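## 4. Laying Out the Bench for Sorting

Complete this section before opening any parts bags. The layout applies to mixed lots of small electromechanical parts and bare circuit boards, such as those supplied in the Urkano returns cartons.

### 4.1 What You Need

- 4 yellow plastic bins
- 1 stainless steel tray with a raised rim
- White paper, cut to fit the floor of the tray
- A clear white worktable

### 4.2 Placing the Bins and Tray

1. Wipe the table and let it dry.
2. Set the tray at the center of the table.
3. Place two bins to the left of the tray and two to the right, one above the other on each side.
4. Line the tray with one sheet of paper. Replace the sheet when it is marked or creased.
5. Assign one type of part to each bin before sorting begins, and write the assignment on the lot card.

Parts move from the tray to the bins one at a time. Keep solenoids and circuit boards in separate bins — a lead wire can catch on board components and pull them loose.

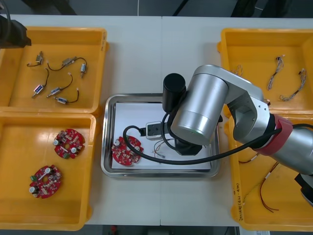
*Figure 4-1. Bench layout. Solenoids in the top-left bin, round boards in the bottom-left bin, one board on the tray paper.*

### 4.3 Sorting Solenoids

1. Lift each solenoid by its body. Do not lift it by the lead wires.
2. Check that the white connector is attached and free of cracks.
3. Set the solenoid in its bin with the wires inside the walls.
4. If two sets of wires cross, separate them before adding another part.

**Note:** Body shape and color vary within a lot. Sort by the part number on the lot card.

### 4.4 Sorting Round Boards

1. Hold the board by its notched edge.
2. Lay it flat on the floor of the bin, component side up.
3. Leave a gap between boards. Do not stack them.

**Caution:** Do not press on the capacitors. Boards with a leaning or missing capacitor go to the Wallin rework shelf with a red tag.

### 4.5 Closing the Lot

Sort no more than 10 boards per bin, then empty the bin into the padded carrier. Enter the totals on the lot card and return it to the Bradutthorpe stores desk. Leave the tray on the table for the next lot.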